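타빌 그리퍼 키트, 설명서 4쪽과 5쪽 사이에서 벌어지는 일

무르너에서 나온 타빌(Tarville) 키트를 사면 얇은 설명서가 한 권 따라옵니다. 4쪽은 "손가락을 장착하십시오"로 끝나고 5쪽은 "이제 원하는 작업을 수행하십시오"로 시작합니다. 이 글은 그 사이에 빠진 부분을 채우려고 썼습니다. 손가락 장착, 손목 카메라 확인, 첫 집기 동작, 작은 물건 여러 개를 상대로 한 반복 연습까지 다룹니다. 팔 본체 조립은 설명서 1쪽부터 3쪽까지가 의외로 훌륭하니 그쪽을 보세요. 번역도 3쪽까지는 사람이 한 것 같습니다.

준비물

타빌 그리퍼 본체와 손가락 패드 한 쌍
동봉된 육각 렌치(짧은 쪽이 금방 뭉개지니 집에 있는 것을 쓰는 편이 낫습니다)
제어 프로그램 야나노(Janano)를 설치한 컴퓨터
무늬가 있는 깔개나 포장지
집어도 되는 물건, 떨어뜨려도 되는 물건. 처음 이틀은 두 번째가 더 중요합니다.

깔개 이야기를 조금 하겠습니다. 제품 페이지의 작업대는 예외 없이 흰색이고 그 위에는 예외 없이 파란 정육면체가 하나 놓여 있습니다. 그렇게 하면 당연히 잘 됩니다. 하지만 우리가 로봇에게 시키고 싶은 일은 대개 흰 방에서 일어나지 않습니다. 저는 딸기 무늬와 풀꽃 무늬를 골랐습니다. 무늬가 많은 바탕에서 물건을 구분하지 못하는 설정이라면 일찌감치 알아두는 것이 좋고, 분홍색이라 기분도 조금 나아집니다. 설정 작업을 하다 보면 기분이 나아질 만한 구석이 많지 않습니다.

1단계. 손가락 장착

그리퍼를 완전히 벌린 상태에서 전원을 끕니다. 순서를 바꾸면 안 됩니다. 전원을 먼저 끄면 어중간한 간격에서 멈추고, 그 상태로는 안쪽 나사에 렌치가 들어가지 않습니다. 패드 두 개를 끼우고 나사는 손으로 돌려지는 데까지만 먼저 조입니다. 양쪽을 번갈아 조금씩 조여야 패드가 비틀어지지 않습니다. 한쪽을 끝까지 조이고 다른 쪽으로 넘어가면 손가락이 서로를 살짝 외면하는 모양이 됩니다. 보기에는 우습지만 얇은 물건은 전부 놓칩니다.

조인 다음에는 종이 한 장을 물려 보세요. 위쪽과 아래쪽 중 어느 한쪽만 잡히면 다시 풀고 처음부터 합니다. 저는 두 번째에 성공했고 첫 번째는 없던 일로 하기로 했습니다.

2단계. 손목 카메라 확인

야나노를 열고 '장치' 메뉴에서 손목 카메라를 선택합니다. 목록에 안 뜨면 케이블을 뽑았다가 다시 꽂습니다. 그래도 안 뜨면 프로그램을 껐다 켭니다. 고객 지원에 문의해도 같은 순서로 안내해 줄 테니 시간을 아끼세요.

화면이 나오면 손가락이 가운데를 크게 차지하고 있을 겁니다. 정상입니다. 물건은 손가락 너머 틈과 양옆으로 보입니다. 저처럼 "그럼 로봇은 대체 뭘 보고 집나" 하는 의문이 드는 분은 8단계쯤에서 답을 얻을 것으로 기대하시겠지만, 이 글은 5단계까지입니다.
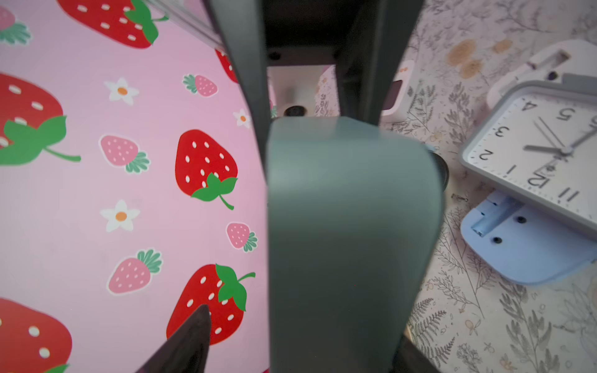

손목 카메라로 본 작업면. 오른쪽 시계는 거꾸로 보인다.

시계처럼 숫자가 적힌 물건을 하나 두면 방향을 확인할 때 편합니다. 화면에서 숫자가 뒤집혀 보인다고 시계를 돌려놓을 필요는 없습니다. 확인할 것은 좌우가 거울처럼 바뀌었는지입니다. 숫자를 머릿속으로 반 바퀴 돌려서 제대로 읽히면 괜찮고, 아무리 돌려도 읽히지 않으면 설정에서 '좌우 반전'이 켜져 있는 것입니다. 왜인지 모르겠지만 기본값이 켜짐입니다.

카메라 높이와 각도는 건드리지 마세요. 브래킷에 조절할 수 있을 것처럼 생긴 나사가 있고, 실제로 조절도 됩니다. 그러고 나면 원래 자리로 못 돌아갑니다. 정 돌려야겠다면 연필로 위치를 표시해 두세요.

3단계. 벌림 폭과 힘 맞추기

야나노의 '그립' 탭에는 숫자 칸이 두 개 있습니다. 위가 벌림 폭, 아래가 쥐는 힘입니다. 힘은 기본값이 200인데 단위가 적혀 있지 않습니다. 설명서에도 없습니다. 제조사에 물었더니 펠리스타 므와이포포라는 담당자가 "상대값입니다"라고 답을 주었습니다. 무엇에 대한 상대값인지는 다음 메일에서도 알려주지 않았지만, 답장은 매번 빨랐습니다.

제가 여러 번 바꿔 가며 정착한 값은 29입니다. 장난감처럼 가벼운 물건에는 이 정도로 충분했습니다. 기본값 그대로 시작하면 부드러운 물건에는 자국이 남습니다. 낮은 값에서 시작해 미끄러질 때마다 조금씩 올리는 쪽을 권합니다.

벌림 폭은 집을 물건보다 조금 넓게 잡습니다. 욕심내서 끝까지 벌리면 내려가면서 옆 물건을 밀어냅니다. 물건 사이가 좁을 때는 폭을 줄이고, 줄여도 안 되면 물건을 떼어 놓으세요. 사람이 도와준다고 로봇 자존심이 상하지는 않습니다.

4단계. 첫 집기

물건 하나를 골라 작업면 한가운데에 놓고 다음 순서로 진행합니다.

첫째, 그리퍼를 물건 바로 위로 옮깁니다. 화면으로 보지 말고 직접 옆에서 보세요.
둘째, 속도를 가장 낮은 단계로 내립니다.
셋째, 바닥에 닿기 직전까지 내린 뒤 멈춥니다.
넷째, 닫습니다. 닫히는 동안 손을 넣지 않습니다.
다섯째, 손가락 너비만큼만 들어 올려 보고, 버티면 더 올립니다.

여섯째 순서는 원래 "내려놓기"인데 초반에는 물건이 알아서 해결합니다.

금속 핀처럼 가늘고 낮은 것은 나중으로 미루세요. 패드 끝이 둥글어서 바닥에 붙은 물건을 잘 긁어 올리지 못합니다. 이 키트의 가장 큰 약점이고, 제품 페이지에서 '부드러운 곡선형 마감'이라고 부르는 부분이기도 합니다.

5단계. 여러 물건 사이에서 연습하기

하나를 집을 수 있게 되면 물건을 늘립니다. 저는 접시와 그릇, 장난감 빵과 도넛, 위가 열린 네모난 상자를 꺼냈습니다. 접시는 납작하고 도넛은 둥글고 상자는 벽이 두꺼워서 접근 방법이 다 다릅니다. 같은 모양만 늘어놓고 연습하면 실력이 는 것처럼 느껴지기는 합니다.

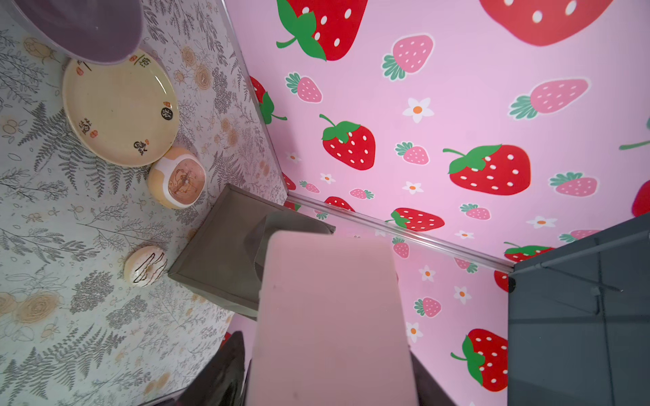 글·사진 이드리사 시미유 | 2023년 3월 8일

상자는 바닥 모서리 가까이에서 다룰 때가 가장 까다롭습니다. 손가락이 화면에서 상자 일부를 가리기 때문에 어디까지 내려갔는지 감이 오지 않습니다. 그리퍼를 조금 물린 위치에서 상자 전체를 한 번 확인하고, 그 좌표를 야나노에 '경유점'으로 저장한 다음 접근하세요. 상자를 들고 싶으면 벽 하나만 물면 됩니다. 양쪽 벽을 한꺼번에 잡겠다고 폭을 최대로 벌리는 것은 3단계에서 말린 바로 그 행동입니다.

도넛도 바깥을 양쪽에서 잡는 쪽이 편합니다. 폭이 모자라면 다른 물건으로 바꾸세요. 접시는 가장자리를 물어야 하는데, 가장자리가 얕으면 패드가 밑으로 들어갈 공간이 없습니다. 접시 한쪽 밑에 얇은 받침을 괴면 해결됩니다. 반칙 같아도 연습 단계에서는 허용합니다. 도자기 접시를 쓸 때는 낮은 높이에서만 움직이고, 아끼는 것은 찬장에 두세요.

물건을 옮기는 연습은 가벼운 장난감을 접시에 올리는 것부터 시작합니다. 접시 위에서는 바닥에서보다 조금 높은 위치에 놓아야 하니 내려놓는 높이를 따로 저장해야 합니다. 이 값을 바닥 높이와 똑같이 두면 로봇은 아주 성실하게 접시를 누릅니다.

자주 걸리는 문제

그리퍼가 닫히다 멈춘다: 폭 칸에 최솟값이 걸려 있는지 보세요. 야나노는 업데이트할 때마다 이 칸을 초기화합니다.

집기는 하는데 들면 돌아간다: 물건 중심에서 벗어난 곳을 물었습니다. 힘을 올리기 전에 위치부터 옮기세요.

한쪽 손가락만 움직이는 것처럼 보인다: 카메라 각도 탓일 수 있으니 옆에서 직접 봅니다. 정말 한쪽만 움직이면 1단계 나사로 돌아갑니다.

화면이 자꾸 늦다: 케이블을 컴퓨터에 바로 꽂으세요. 허브를 거치면 느려집니다.

비르크(Virk)와 비교하면

쓰던 비르크 그리퍼와 바꿔 달아 본 소감도 적어 둡니다. 비르크는 패드 끝이 얇아 작은 부품에 강하고, 설명서에 단위가 적혀 있습니다. 대신 넓은 물건 앞에서는 쩔쩔맵니다. 타빌은 패드가 넓적해서 장난감이나 상자처럼 덩치가 있는 물건을 안정적으로 뭅니다. 핀이나 나사를 정리시키려는 분은 비르크로 가시고, 식탁을 치우게 하려는 분은 타빌로 시작해도 됩니다. 다만 설거지는 두 회사 모두 지원 목록에 없습니다.

야나노 설정 파일은 '내보내기'로 따로 저장해 두세요. 저장 버튼은 그 옆의 '전체 초기화'와 크기도 색도 같습니다.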